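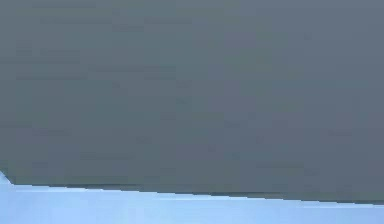 Océane Fehr wrote in after the last post to say I'm wrong about soaking beans, that she hasn't soaked one in 27 years and her chili comes out fine, and would I please stop telling people to plan dinner a day ahead.

Ok. Fair. I read that standing in the kitchen with a bowl of pintos already under water, so the timing was not great for me.

Tried it her way. Twice. First pot: straight from the bag, rinsed, picked over (one pebble, there is always one pebble), covered with plenty of water, salt in right from the start. Low simmer. Started at 4, figured we'd eat at a normal hour. We did not eat at a normal hour. Toast for the kids, beans at bedtime.

But they were good?? Darker broth, thicker. The skins held. I stood there eating them out of the pot with a spoon and some raw onion and was kind of annoyed.

Second pot was a disaster, same method, different bag. That one had been at the back of the cupboard since we lived on Bech Street and I think the bag is the whole story. Old beans just don't soften. Simmered them forever, still chalky in the middle. Ended up mashing the lot with lard and calling it refried. Edible. Brock had seconds but Brock would have seconds of anything.

So where I am now:

- fresh bag, home all afternoon: don't soak
- old bag, or no idea how old: soak overnight, salted water
- really old bag: pie weights

Black beans I never soaked anyway, they go gray on me. Chickpeas I still soak and I'm not moving on that, sorry Océane.

Also a couple people asked about baking soda. A pinch, yes, if your water is hard. Ours is terrible, the kettle looks like a cave. More than a pinch and it tastes like soap and teh skins come off in sheets. Ask me how I know.

Acid goes in late. Tomatoes, vinegar, lime, all of it, after the beans are soft. I forgot this in April and we had crunchy chili for the potluck and Britt-Marie was very polite about it.

What else. Freezer. Freeze them in their liquid, not drained, flat in bags, 2 cups each becuase that's close enough to a can and most recipes want a can. Leave some room at the top. Write the kind on the bag, pintos and pinks look the same frozen.

Want to try the oven next, lid on, low, the way Laurier does his for camp. He's promised to write down the temperature. He has promised this before.

Gotta run, school pickup, and there's a pot on that I should have turned off already.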